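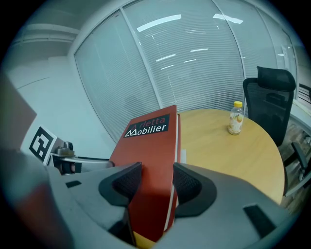 Teaching the Binder Task with the Hand-Held Gripper

If you have already read the getting-started page, you know how to switch the tool on, pair it with the recorder and run the mapping pass. If you haven't, please go and do that first and come back, I'll wait. What follows picks up at the point where the tool is in your hand, the recorder is happy, and you are wondering how on earth a person is supposed to hold a binder in such a way that a robot can learn something from it.

I chose binders for this tutorial because they look easy and they aren't. They are tall, they are slippery if the cover is glossy, and they swing if you take hold of them in the wrong place. Cups and sponges forgive you a great deal more. But once you can give a good binder demonstration you can give a good demonstration of nearly anything in an office, and offices are where most of our readers want their robots to work.

What you need

One binder with a stiff cover, empty or nearly so for your first day. A table with a clear patch big enough to lay the binder flat with a hand's width to spare all around. The gripper, charged. Something to mark the start and end positions -- I use small bits of painter's tape, which come off without a fight. You can leave ordinary things on the table, a bottle or a mug or what have you, as long as they aren't standing in the path of the binder. A robot that has only ever seen bare tables gets very confused the first time somebody leaves their drink out.

Before you record

Do the whole thing once with your bare hand, slowly, and say out loud what you're doing. I know how this sounds. Do it anyway! You will hear yourself say "then I sort of tip it" and you'll realize that the tipping is a step of its own, and that you had better do it the same way each time.

Then check the finger pads. Wipe them with a damp cloth, let them dry, and squeeze the handle a few times to see that both fingers travel freely and meet where they should. Check the marker plate as well. If it has worked loose, tighten it and repeat the mapping pass, even if you've only just done one. I once recorded a whole morning with a loose plate and had to throw every bit of it away, and I was not good company at lunch.

Step 1. Come in slowly

Start with the gripper well back from the binder and the fingers fully open. Hold still for 2 seconds. Now move in at the speed you'd use to hand somebody a full cup of coffee. Keep your wrist as quiet as you can and let the elbow do the traveling. People new to this nearly always rush the approach, and then the part of the recording that shows how to line up with the object is a blur.

Step 2. Take hold

Place one finger on each cover, with the binder standing upright between them, and close gently. You want pressure on both sides at the same moment. If one finger touches first it pushes the binder over, and you'll find yourself chasing it across the table (a robot that learns from you will chase it too, quite faithfully). Close until the covers stop shifting and then pause for a breath.

Step 3. Lift, carry, set down

Lift straight up until the bottom edge has cleared the table. Carry the binder to your end mark in one smooth line. If it starts to swing, stop and let it settle, then go on. A stop is perfectly fine in a demonstration. What does harm is the jerky little rescue we all make without thinking.

Set the bottom edge down first. If your task ends with the binder lying flat, lower it over with the fingers still closed and open them only when it's resting on the table. Then back away the same way you came in, and hold still again before you end the take.

How many takes?

For one binder and one table, record 12 takes, move the start mark, and record 12 more. Then change the binder. Knut Rieger, who put together the Garkum set, ended up with 1,685 takes over one long March, and his advice to me was to spend the effort on variety: other rooms, other chairs, the blinds open and the blinds closed. I have followed it ever since, and my results got better.

Keep your mistakes out, but keep your recoveries in. If the binder slips a little and you calmly take a better hold, that take is worth having. If you drop it on your foot, delete it.

Checking your work

Play back the first few takes before you go any further. Look for the fingers closing evenly, for your other hand wandering into view, and for any stretch where tracking was lost. The recorder marks lost stretches in red. Throw out any take that has one during the grasp, and record another from the same start mark while the table is still set up.

Take a break after every 11 or 12 takes, too. Tired arms droop, and the droop goes straight into the recordings. When you have a set you're pleased with, copy it off the recorder and go on to the next page, where we sort the takes and trim the ends.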